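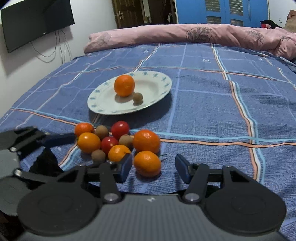 A reader of our first draft objected that putting fruit on a plate is a toy problem and that a machine able to do it is no closer to being useful in a home. We take the point seriously. Moving one orange from one place to another has been within reach for a long time, and we do not count it as a chore. The chore as we define it has a start, an end, and a time limit: all the fruit goes onto the plate, nothing rolls away, the plate does not tip, and the surface is left clear.

4.2 Clearing and plating on soft surfaces

Most earlier tests in the Pesano series used a hard table. A bed is less forgiving. The mattress gives under a finger that presses too low, and round objects drift toward the dent. Patterned bedding adds a second problem. Stripes and printed marks were often picked up as object edges by the Temness controller, mainly when a small brown fruit lay close to a dark line or a shadow.

We ran 17 trials with mixed fruit, each with a limit of 90 seconds. Scoring followed the Zürcher sheet, which gives full credit only when every piece is on the plate at the end. Pieces that were placed and then knocked off count as misses. No credit is given for speed inside the limit.

Large citrus caused little trouble. The fingers close on either side, the peel gives a small amount, and the grip holds. Small smooth fruit was harder, since a piece pinched above its widest point tends to slip down and out. Most lost pieces were lost in this way, during the lift. Late placements were also worse than early ones. Once the plate is well filled, each new piece has to rest against others, and the open fingers need room on both sides that the pile no longer leaves. 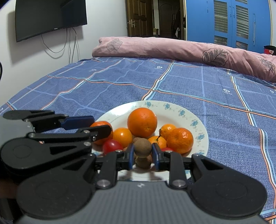
Figure 4. Brown fruit held between the two finger pads, with citrus and small red fruit on the plate.

Placement near the rim was the main reason for lost points in the second half of a trial. The controller picks a release point from the gaps it can see between pieces, and its own fingers hide part of the plate during the approach. Raising the approach angle helped in some cases and made the drop higher in others. In 2 trials the plate itself shifted when a finger touched the rim, and both were stopped by the operator.

Cloth was scored separately. We used the Clistevetti folding list without changes, which starts from a crumpled item and asks for one flat fold. Results here were poor. The pads can pinch a raised ridge well enough, but they cannot tell one layer from two, and a grip on the item often took up the bedding under it as well.
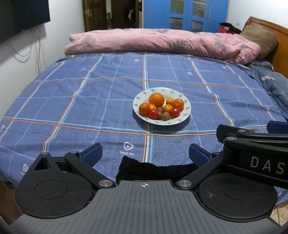
The same reader, in a second note, asked whether a person would ever wait for a machine this slow, when the whole job takes a few seconds by hand. Our answer is that speed matters less if the work can be left alone, and at present it cannot. Every trial had an operator within reach of the stop switch. For fruit we think that could change with better finger clearance and a check of the grip before lifting. For cloth we have no such estimate, and Section 5 treats it as an open problem.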